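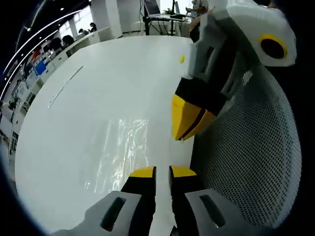

Desmond Ruiz-Ortega asked, on reading our first draft, whether residents of Kukville would sort their food scraps at all if the collection point were more than a short walk from home. His question became the main concern of this report.

1. Purpose

The study examined how distance affects the use of shared compost bins in the Kukville housing area. The work was carried out during the fall term, beginning in September, as part of the course in Household Waste and Local Planning.

2. Method

A printed survey was delivered to 235 households. Bins were placed at 13 locations and weighed twice a week for six weeks. Weights were recorded before the morning pickup.

3. Results

Bins next to building entrances received the most material per household. Use fell sharply at the two sites across Trandska Road, although residents there had expressed strong support for composting in the survey. Plastic bags were the most common unwanted item at every site. Odor was mentioned in 16 written comments, mainly from ground-floor residents.

4. Limits of the study

The scale at the Clilodier Court site was replaced in the third week, and its earlier readings were left out of the totals. Households with private gardens were not studied separately.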